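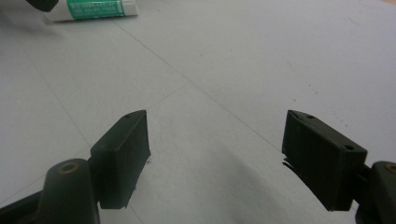

Stamp swap, round two

Well, the April swap went so nicely that we're doing it again, and I've been sorting through my duplicates every evening since the clocks changed. I thought I had maybe one shoebox. I have three! Brynhildur Eyvindsson has promised to bring her Nordic birds, and Stellan Nordin is finally parting with some of his railway sets (the ones from Skatbridge he wouldn't let me touch last time – I have my eye on those).

We'll be upstairs at the Haugland Rooms on 9th December, doors at 6:30. It's free to get in and tea is 80 cents a cup. Please put your swaps in glassine envelopes if you can, and write the country on the front in pencil. Loose stamps in a sandwich bag will drive the rest of us crazy.

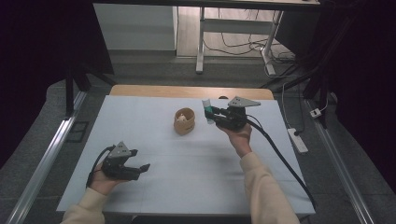
Small cylinder, pale with a green band, at the far right of the cloth.

A lot of you asked about soaking stamps off paper. Cool water, face down, and give them a good 20 minutes before you start poking. Keep anything on red or green envelopes in its own bowl, as the dye runs and you'll end up with a pink queen. I lost a lovely little Girnano airmail that way and I'm still sore about it.

If you want a table to yourself, tell Setsuko Kudo by the Friday before. She's also collecting old albums for the school club, any condition, even with the hinges still in.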